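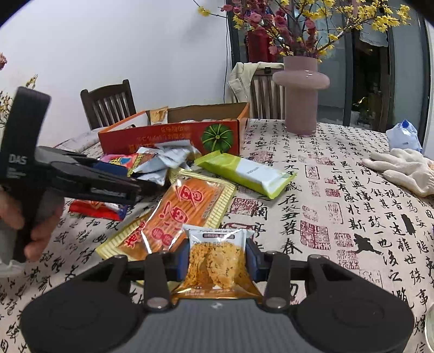
About Wivine

Wivine is a small language school in Vestham. We teach English, Spanish and Finnish to adults, in the evenings and on two mornings a week. The school was opened by Milagros Aravena, who came to this town without a word of English and learned it mostly at bus stops and in the post office. She still teaches the beginners, and she prefers to keep it so.

Our groups are small, never more than 8 students. We tried bigger groups in the first year and the quiet people stopped speaking, so we went back. A course lasts one term and you meet your teacher twice in the week. There is homework, but it is short, and if you work shifts you may give it in late.

Who teaches here

Milagros Aravena: Spanish, and English for beginners.
Ainhoa Esteban: Spanish conversation, and the reading group.
Eetu Sjöberg: Finnish. He also repairs the heating when it is possible to repair it.
Johannes Modise: English for work, letters and telephone.

Lachlan MacBrayne keeps the office and answers the telephone. If you do not know your level, please ask for him. He will make you a short test, mostly talking, and it costs nothing.

Where we are

We have four rooms above the old Bassi shoe shop, in Trenwood Street. The entrance is at the side, by the green gate. The stairs are steep and we have no lift, for which we are sorry. For students who cannot climb them, Johannes gives his lessons on the ground floor of the library, at the same price.

The library of the school

In the corridor there are roughly 200 books which you can borrow, many of them easy readers with a cassette. Please write your name in the notebook and bring the book back before the end of term. We are always glad to receive dictionaries, also old ones.

Examinations

We are not an examination centre. We can prepare you for an examination and help you with the form, but you must sit it in another place. Most of our students do not want a certificate. They want to speak with a neighbour, or with the family of their husband or wife, and we find this a very good reason to study.

New courses begin in September. The office takes names from May until the groups are full.

Page last changed 11 Jun 2001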